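Wanted: people willing to test whether any of this decluttering advice works

Households needed, Druson and nearby towns, September start
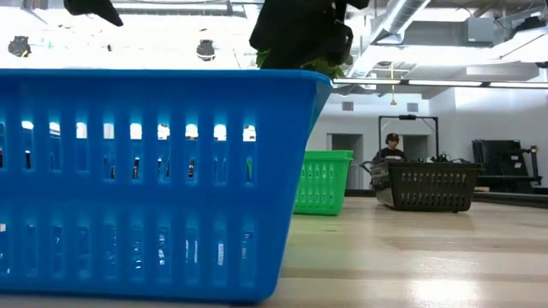

Every few months a new book, show or newsletter promises that a tidy home will fix your sleep, your temper, your marriage and your bank balance. We have read a good many of them at Feleck. We run a small consumer newsletter with no ads and no affiliate links, and we have yet to find one of these claims backed by anything stronger than a happy customer and a nice kitchen. So we would like to try it ourselves, with ordinary homes and a bit of patience, and print whatever we get.

We are looking for 100 households to take part. If you are already sure that getting rid of half your sweaters changed your life, we are glad for you, and you can still apply, but please read the whole notice first.

What we want to find out

Our questions are dull ones. Do people who follow a popular home organizing method spend less time looking for things? Do they buy less, or do they just buy more bins? Is the house still in order once the first burst of energy has worn off? Does anyone in the home apart from the person who did the sorting notice or care?

We are not measuring joy. We tried to write a question about it and every version came out silly.

What you would do

Half of the households will be given a method to follow, chosen by us from the ones people ask about most. The other half will be asked to carry on as usual. You don't get to pick which half you are in, and we know some of you will be annoyed about that. If people chose for themselves, the keen ones would all end up on the same side and we would learn very little.

Everyone fills in a short weekly diary. It asks what you lost, what you found, what you bought for the house and what you threw out, sold or gave away. It takes five minutes if you keep up with it and a good deal longer if you try to do a whole month from memory, so please don't.

There are also two home visits, one at the start and one at the end. A visitor will look at the rooms you have agreed to and ask a few questions. Visitors are told not to say anything about the state of your closets. They won't be told which half you are in, so please don't tell them at the door.

The method group should expect to give up most of a weekend at the beginning. The books say an afternoon. We tried it in our own office and don't believe the books.

Who can apply

You must be 18 or over and living in Druson, Prastenel or close enough that a visitor can get to you by bus. Renters, owners, people with roommates and people living alone are all welcome. We would especially like to hear from larger families and from people in small apartments. Nearly everything we read on this subject seems to be written for someone with a spare room.

Please do not apply if:

You are planning to move before the end of the trial.
You or anyone in your home sells storage products or works as a paid organizer.
Somebody in the home has not agreed to it. We will ask each adult separately.
Clutter in your home is causing real distress or is a safety risk. That calls for proper help from a doctor or a counselor, and a newsletter is no substitute.

What you get

A grocery voucher after each home visit, so two in all, for both groups and for the same amount. There is no bonus for good results. We thought about offering one and decided it was an easy way to get told what we wanted to hear. If you drop out partway you keep the voucher you have already been given.

You will not get free containers, labels, drawer dividers or matching hangers. If your method calls for a container, use a shoebox or whatever you have. If you go out and buy something, write the price in the diary.

Everybody who takes part gets the full results before they are printed.

Who is paying for it

Readers' subscriptions cover most of the cost. The rest comes from Chatzigeorgiou, a housewares shop in Prastenel that does sell bins and shelving. You should know that before you apply, and you are entitled to raise an eyebrow at it. The agreement says the shop sees the results on the same day as the households do and has no say over the wording. Any household can ask us for a copy of that agreement, and we will send it without asking why.

Your privacy

Diaries are kept under a number, with your name and address stored separately. We take no pictures inside homes. Nothing you write will be quoted unless you say yes to that exact quote. When the results are out, addresses will be deleted. You can leave at any time and ask us to remove your diary.

What could go wrong

You may throw out something you need later. It is the complaint we hear most from people who have tried these methods, and the books rarely mention it. Put anything you are unsure of in a box and leave it there until the trial ends. You may also argue with the people you live with. And the whole thing may show no difference at all between the two groups, in which case we will say so on the front page.

How to apply

Write to Feleck, Household Trial, and ask for the form, or pick one up from the front desk at our Druson office. Tell us how many people live with you, what kind of home it is and when you can be visited. Please don't send us a description of your mess or your system. We will draw names by lot if more people apply than we can take, and everyone who applies will get an answer either way.

Posted July 18, 2020. The first visits are in September.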